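Itari(双腕作業キット)

出典:産業・研究用ロボット項目集

Itari(イタリ)は、Melow社が開発・販売する卓上型の双腕ロボット作業キットである。作業台、アルミフレーム、二本のロボットアーム、手首カメラ、操作用ソフトウェアを一式にまとめた製品で、小物の仕分け、箱詰め、並べ替えといった卓上作業の研究開発と教育を主な用途とする。組み立て済みの状態で出荷される標準版と、利用者が自ら組み立てる部品版の2種類がある。

概要

Itariは、個別に調達したアームと架台を組み合わせる従来の方法に比べ、設置から動作確認までの手順を短縮することを目的として企画された。アームの取り付け位置はフレーム上の溝に沿って変更でき、作業内容に応じて左右の間隔や前後位置を調整する。標準の配置では二本のアームが作業台をはさんで向かい合い、中央部が両方のアームの共有領域となる。

製品名はMelow社の社内で使われていた開発名をそのまま採用したもので、発売前の資料には「Itari台」という表記も見られる。日本語の取扱説明書では「本機」または「Itari本体」と書かれ、アーム単体を指す場合は「腕部」の語が用いられる。

開発の経緯

Melow社はもともと、食品工場向けの包装検査装置を手がけていた。検査工程の前後に残る手作業を自動化する試みの中で、菓子や小袋のように包装が柔らかく、表面の柄が多様な品物を扱う試験台が必要になり、社内用の架台が製作された。これがItariの原型である。

原型機は床に固定する構造で、移設のたびに位置合わせをやり直す必要があった。次の試作機ではアームを作業台のフレームに直接固定する構造に改められ、台とアームの相対位置が保たれるようになった。この構造は製品版にも引き継がれている。

試作機の貸し出しは8月に始まり、ソフトウェア会社のCeltix社が最初の利用者となった。Celtix社はその後、動作の記録と再生を行うソフトウェアを提供する側に回り、現在の標準ソフトウェアは同社の製品を基礎としている。

構成

作業台は木製の天板と、その四辺を囲む黒色のアルミフレームからなる。天板は交換可能で、傷や汚れが生じた場合は天板のみを購入できる。品物の滑りを抑えるため、天板の上にマットを敷いて使用する例が多い。マットの色や織り方は画像認識の結果に影響するため、取扱説明書では記録時と再生時に同じマットを使うよう求めている。

腕部は黒色で、先端に平行開閉式のグリッパーを備える。一本あたりの可搬質量は522グラムで、包装菓子、文具、小型の容器などを想定した値である。グリッパーの指先は工具なしで交換でき、標準の指先のほかに、薄い袋をつまむための細型と、円筒形の品物に合わせた溝付き型が用意されている。

手首カメラはグリッパーの手前に取り付けられ、把持する直前の品物を近距離から撮影する。作業台全体を見下ろすカメラは標準構成に含まれず、別売りの支柱とともに追加する。制御用の計算機も付属しないため、利用者は動作条件を満たす機種を別に用意する。
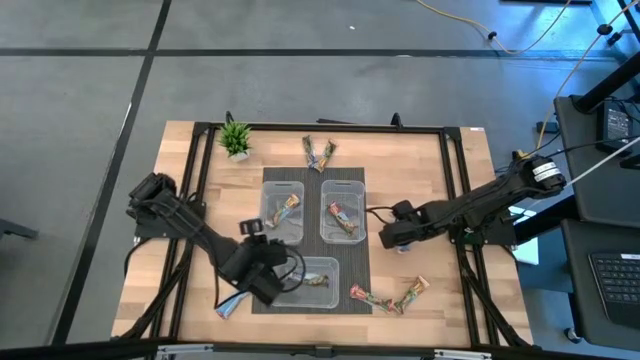 Itari双腕キットによる包装菓子の取り扱い作業。透明な容器三つと個包装のスナックバーを使用する。

代表的な作業

製品に付属する作業集には、単純な把持から両腕の協調動作まで20の課題が収録されている。課題ごとに必要な品物、初期配置、完了条件が示されており、利用者は手持ちの品物に置き換えて実施することもできる。

包装菓子の仕分けは、作業集の中でも利用の多い課題である。棒状の菓子を透明な容器に入れる、または容器から取り出してマットの上に置くという内容で、向きのそろっていない品物をつかむ動作が中心となる。光沢のある包装は照明を反射し、透明な容器は縁の位置が画像から読み取りにくい。作業集ではこの課題の難易度を中級としている。

品物同士が接触している場合や、端が重なっている場合の扱いは、利用者が設定で選択する。片方の腕で隣の品物を押さえる方法と、グリッパーの角度を変えて一つだけをつかむ方法があり、前者は両腕の動作範囲が重なる領域に限られる。

箱詰めの課題では、容器の向きを片腕で保ちながら、もう一方の腕で品物を入れる。容器が軽いと品物の接触で位置がずれるため、滑り止めの付いた容器が推奨されている。ほかに、布の折り畳み、ふたの開閉、コップの積み重ねなどの課題がある。

ソフトウェア

標準ソフトウェアは、動作の記録、再生、編集の各機能を持つ。記録の際は、操作者が操作用の小型アームを動かし、その動きを作業側の腕部に伝える。カメラの映像と関節角度は同じ時刻情報とともに保存され、後から区間を指定して切り出すことができる。

保存形式は公開されており、利用者が独自の学習プログラムで読み込むことも可能である。ただし、初期の版で記録したデータを現在の版で開くには変換が必要で、変換後は編集履歴が失われる。画面表示は日本語と英語に対応するが、エラー表示の一部は英語のみとなっている。

設置と安全

設置には、作業台の周囲にアームの動作範囲を含めた空間を確保する。床はカーペット敷きでも使用できるが、沈み込みによって台が傾くことがあるため、設置後に水平を確認し、脚部の調整ねじを締め直す。電源ケーブルと通信ケーブルはアームに沿って束ね、関節の曲がる部分には余長を設ける。余長が不足すると、腕を伸ばした際にコネクターに力がかかる。

動作中は作業台の内側に手を入れないことが原則である。非常停止スイッチは標準で一つ付属し、操作者の手が届く位置に置く。衝突を検知すると腕部は停止するが、停止後も把持力は維持されるため、品物を取り出すときは画面上でグリッパーを開放する操作が必要となる。

販売と保守

標準版の価格は175万円で、腕部二本、作業台、手首カメラ、標準ソフトウェアの利用権を含む。部品版は天板を除いた構成で販売され、組み立てに関する問い合わせは有償の支援契約の対象となる。国内の販売と修理はMazza社が担当している。

保証期間は2年で、グリッパーの指先、ケーブル、マットは消耗品として対象外とされる。腕部の修理は送付による対応が基本であり、フレームから取り外した腕部を再び取り付けた後は、付属の治具を用いて原点を合わせ直す。代替機の貸し出しは支援契約の加入者に限られる。

評価

導入した教育機関や企業の開発部門からは、台とアームの位置関係が崩れにくく、日をまたいで同じ課題を続けやすい点が評価されている。作業集の完了条件が具体的に書かれており、複数の操作者で記録を分担しやすいという意見もある。

一方で、可搬質量が小さく、中身の入った飲料容器などは扱えないことが制約として挙げられる。手首カメラのケーブルが品物に触れやすいとの指摘もあり、Mazza社はケーブルを腕部に留める固定具を別売りしている。全体を見下ろすカメラが標準で付属しない点についても、追加費用を見込んだ比較が必要とされる。

関連項目

双腕ロボット
遠隔操作
グリッパー
模倣学習
ピッキング作業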